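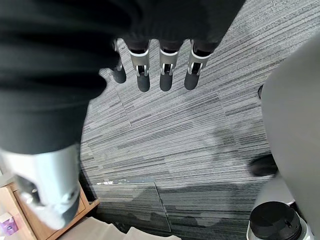 I have been putting off the laundry post for weeks, mostly so I wouldn't have to admit how bad things had got. But it's September 2022, the jumpers are coming back out and I've run out of excuses, so let's talk about washing!

My system until now was the Chair. You know the Chair. Everything clean went on it, everything half clean went on it too, and by the end of the week I'd be pulling navy things off the pile and sniffing them to find out which was which. Merle Te Moana, who has the flat upstairs and irons her tea towels (I know), said I didn't need a bigger wardrobe, I needed a basket at the right height. Mine had always lived on the floor. She told me to put it up on a stool, and I laughed, and then I went home and tried it.

Reader, my back! I'm 55 and I had no idea how much of my grumbling on wash day was down to bending. A plastic basket with slots in the sides, a wooden stool that was doing nothing useful, and that was the whole job. I'd been looking at a fancy stand from Saraç for 87 pounds, so I'm feeling quite smug.
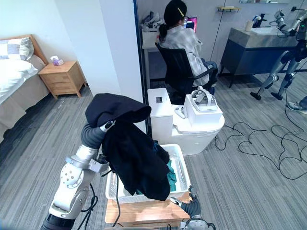
The other thing I've changed is dark stuff. Big navy pieces go in last now, laid over the top, because they're the ones I always want first and I was forever digging for them and tipping everything else out. Small bright things can sit underneath and wait their turn. I also shake each one out before it goes in — one good flap, no folding — and the creases are nowhere near as bad.

What I haven't cracked is bedding. Pillowcases are fine, I do those with the towels, but a double duvet cover swallows every sock in the machine and I always find one in the corner at bedtime. Ketsara Sangkhawat left a comment last time about doing up the buttons before washing. I've tried it twice and still got a sock, so if anyone has a better trick please leave it underneath. I'm doing the winter covers in November and I'd like to be ready.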